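Tika Drawer Lining, Cut-to-Size Roll
Item 3926
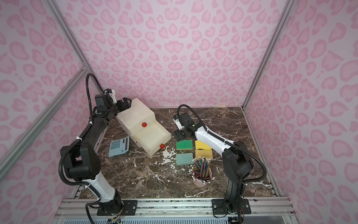
Cream plastic drawer unit on a brown marble top.

Supplied by Golestani Storage Fittings
Sold by: roll
Page last revised 30 July 2020

Overview | Specification | Measuring | Cutting and fitting | Compatibility | Care | Ordering | Customer comments

Overview

Tika is a ribbed, non-adhesive lining for drawers, shelves and shallow trays. It is laid loose on the drawer base and held in place by its own grip and by a close fit at the edges. No glue, tape or tacks are needed, and the lining can be lifted out at any time without marking the surface underneath.

The roll is intended for plastic, painted and bare wooden drawers in kitchens, bathrooms, workrooms and offices. It reduces sliding of the contents when a drawer is opened or shut, and it keeps crumbs, pins and pencil dust off the drawer base. It isn't a sealing layer. Liquids spilt on the lining will stay on top for a short time but will find the cut edge if left.

Item 3926 replaces the earlier thin Tika roll. The surface pattern is the same. The backing is firmer, and the sheet lies flat sooner after unrolling.

Specification

Item number: 3926
Form: continuous roll
Roll width: 40 cm
Roll length: 1420 cm
Cutting grid on reverse: 13 mm squares
Upper surface: fine ribs, running along the length of the roll
Lower surface: smooth, matt
Colours: white, stone, slate
Adhesive: none
Use: indoor only
Food contact: not for direct contact with unwrapped food
Packaging: card core, paper band

The roll width is measured across the ribs and includes the plain strip at each side. The strip has no ribs and may be trimmed off or left on, as preferred. Length is measured at the factory under light tension and the sheet will draw back slightly once cut. Let each piece rest before the final trim.

Colour may vary a little between batches. Where several drawers in one unit are to be lined, cut all pieces from the same roll if the match matters. The batch letter is stamped on the inside of the card core.

Measuring

Measure the inside of the drawer at the base. The top opening is often larger than the base, particularly in moulded plastic drawers, where the sides usually slope inwards so that the drawer can be released from its mould. A piece cut to the top opening will ride up the sides and will not lie flat.

Take the width at the front and again at the back. Some drawers taper. If the two figures differ, use the smaller one for a straight-sided piece, or mark both on the grid and join them with a rule for a tapered piece.

Take the depth along the centre line and along one side. In drawers with a curved front, the centre is the longer of the two. Cut to the longer figure and shape the front edge afterwards using a paper pattern.

Check for the following before cutting:

Rounded inside corners. These need a matching curve on the lining. A small coin or bottle cap makes a suitable guide.
Raised ribs or feet on the drawer base. The lining bridges ribs that are close together. Over widely spaced ribs it will sag between them and a stiff card underlay is advised.
Stops and catches at the back. Leave these clear. A lining that covers the stop can prevent the drawer from closing.
Divider slots. Line each compartment separately where the dividers are fixed. Where they lift out, one full piece may be laid first and the dividers placed on top, provided there is still enough height above the contents.

Write the measurements down by drawer position and don't assume that drawers of the same outside size are the same inside. In older wooden furniture they rarely are.

Cutting and fitting

Unroll the length required on a flat surface, printed grid upwards, and weigh down both ends. Leave it for an hour. In a cold room, leave it overnight.

Mark the outline on the grid side in pencil. Ballpoint ink can work through to the ribbed side over time, mainly on the white. Where the drawer isn't symmetrical, remember that the grid is on the underside, so the outline must be drawn as a mirror image.

Cut with household scissors or with a sharp knife against a metal rule. If a knife is used, place a cutting mat or thick card below. Do not cut directly on a worktop, stone or otherwise. Make one firm pass. Repeated light passes leave a ragged edge that sheds.

Decide the direction of the ribs first. For most uses, the ribs should run from side to side, across the line of travel of the drawer. In this direction they give the best hold on cutlery, pens, bottles and small boxes. Ribs running from front to back are easier to wipe out and may be chosen for bathroom drawers.

Lay the piece in the empty drawer and press it down from the centre outwards. It should touch all four sides without lifting. If it lifts, take a thin strip from one edge only and try again. A gap of up to the width of a pencil line does no harm.

For drawers wider than the roll, use two pieces with a butt joint. Don't overlap them. Place the joint towards the back where it is less likely to be caught by a finger or a fork. The plain side strips make the neatest joint and should be left on for this purpose.

Compatibility

Tika may be used with the following materials:

Rigid plastic drawers, smooth or textured
Painted wood and board, once the paint has fully hardened
Bare or waxed wood
Powder-coated and plain metal
Glass shelves

It should not be used on freshly varnished surfaces, on soft vinyl, or on oiled wood that still feels tacky. Contact with soft vinyl may cause both materials to become sticky.

Test in one corner before lining lacquered or antique furniture. Leave the test piece in place with a weight on it for a week and look for dulling.

The lining is suitable for Clunder desk trays and for Cestudura stacking drawers, in which one roll width covers the base with a trim at one side. The small Cestudura insert has a raised lip at the front. Cut the lining to stop at the lip. Paper patterns for both makes can be requested with an order at no charge.

Small desktop drawer units of the kind kept on a counter or worktop are among the commonest uses for the roll. The drawers are shallow and light, and the lining adds little to their height. If the unit itself tends to slide on a polished top, a piece cut to the footprint of the unit can be placed below it, ribs down.

Care

Shake out or vacuum the lining in place using a soft brush head. For washing, lift the piece out and use warm water and washing-up liquid. Water temperature must not exceed 40 °C. Rinse, shake off and dry flat, out of direct sun. Don't wring, fold, iron or tumble dry.

Oil, nail varnish and solvent-based glue should be blotted at once. Solvents will soften the ribs and there is no remedy other than a new piece.

Bleach may be used well diluted on white only. On stone and slate it causes patches.

Do not return the lining to the drawer until both sides are dry. Moisture held below the sheet can raise the grain of bare wood.

Store the unused part of the roll on its side, with the paper band in place. Rolls stood on end for long periods develop a flare at the lower edge.

Ordering

Order by item number and colour, for example 3926 slate. The roll is not sold in part lengths. Sample squares of all three colours are available by post and should be requested before ordering several rolls.

Opened rolls can be returned only where there is a fault in manufacture. Please keep the card core, as the batch letter will be asked for.

Questions on fit or patterns go to Ginette Rolland in technical sales. Include the inside measurements of the drawer and the maker's name if known.

Customer comments

Nimal Jayawardena, slate
Lined a full set of workroom drawers in April. The grid is accurate and saves marking out. I would have liked it numbered along one edge. Curl was gone by the next morning except on the last length nearest the core, which took two days under books.

Reply from Ginette Rolland
The innermost turns are wound tightest and do take longer. Rolling the piece the opposite way for a few minutes before laying it flat will help. The comment about numbering has been passed to production.

Related items

Card underlay sheets, plain
Cutting mat, small
Clunder desk tray, single
Cestudura drawer dividers, pair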